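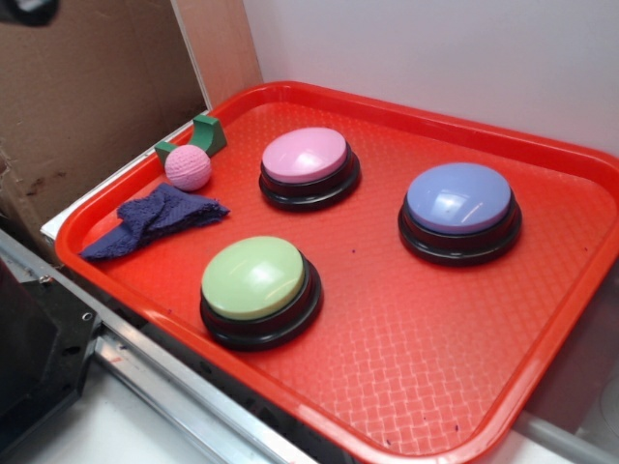

Maree Tillotson, doctoral candidate, ageing and environment

Figure 1. Push buttons with pink, lavender-blue and light green caps on black bases, red-orange tray.

3. Colour at the table: dining room findings

3.1 Setting

Two dining rooms, Bangera and Gonda, both run by the same provider under the Plurero meals contract. Both in Stusdale. Same menu cycle, same kitchen, food trucked over in heated trolleys. The rooms themselves differ a lot. Bangera is the older one, low ceiling, cream walls, cream lino, cream crockery. Gonda was refitted before the study period and has windows on the garden side plus darker flooring. Residents in both houses had a range of vision loss, mostly cataract and macular degeneration, some untreated. Dementia diagnoses were recorded by the homes and not re-assessed by us. Over 20 residents took part across the two rooms; families were consulted where the resident could not consent alone.

Observations began in March and covered the midday meal only. Tea was dropped early on, too many residents ate in their rooms. Breakfast was never included.

3.2 Contrast between food and plate

The cream plates at Bangera were the clearest problem. Mashed potato, white fish, cauliflower, custard: all of it close to the colour of the plate. Residents with low contrast sensitivity ate from the middle and left the rim. Staff read this as being full. When the same meals went out on mid-blue plates the leftovers around the edge were smaller on most days, though the pattern was weaker on roast days when gravy gave an edge of its own. We do not claim a nutritional effect. Weights were kept by the homes for clinical purposes and were outside our ethics approval.

Drinks behaved differently. Water in a clear tumbler was often overlooked altogether, even at arm's reach. The serve was 100 mL, topped up on request, and hardly any resident requested it. Cordial in the same tumbler was found and drunk. Staff at Gonda had worked this out well before us and were adding a dash of lime to everything.

3.3 Contrast between plate and surround

A coloured plate does little if the surface under it is the same tone. Trays mattered more than expected here. On a saturated surface pale items stand out well by lightness, and pastel hues can be told apart by people with good colour vision (Figure 1 gives the general case, pale pink, lavender-blue and mint against red-orange). For an older eye it is less simple. Yellowing of the lens dulls the blue end, so a lavender and a grey may be treated as one colour, and pale green and pale blue get mixed up in warm light. Lightness difference survives this better then hue difference does. Our advice to the homes was accordingly to choose by lightness first and let the hue be whatever the residents like.

Liking did come up. Red trays were called cheerful at Gonda and "like a takeaway" at Bangera. Two residents refused them and were given the old ones back. Patterned placemats were removed from both rooms on the request of staff, as several residents tried to pick the flowers up off them.

3.4 Light and glare

Glossy surfaces under ceiling fittings produced bright patches, worst on wet cutlery and laminated menus. Residents tilted the menu, gave up, asked a neighbour. Matt laminate helped. Blinds at Gonda were a running negotiation; whoever sat garden side wanted them up and whoever faced the window wanted them down. We recorded blind position at the start of service only, a weakness, it changed during the meal.

Bulb replacement at Bangera went ahead midway through the observations. Not our doing. Dimming was set to 100 per cent on instalation and left there. Meals before and after the change are therefore reported seperately in section 4, and the comparison between rooms uses the later meals only.

3.5 Staff practice

Seating, pace and who poured the tea had effects we could see but could not separate from colour. Casual staff used whichever plates were on top of the stack. Permanent staff chose. Where a resident was known to leave the rim, a carer would turn the plate halfway through the meal, an old habit in both houses and not written down in either care manual. We kept it in the notes as plate turning and coded it as assistance.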